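Tautahi Draught Excluders: Your Questions

Can I wash the cover?
Yes. Take out the filling first, then wash at 40 degrees and dry flat. Do not tumble dry.

How long does delivery take?
Two working days if the item is in stock.

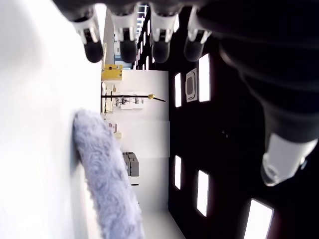 Can I send it back?
Unused items can be returned within two weeks. Write to Leonie McKinnon in returns and quote your order number.

Do you sell spare filling?
Yes, ask for part 895.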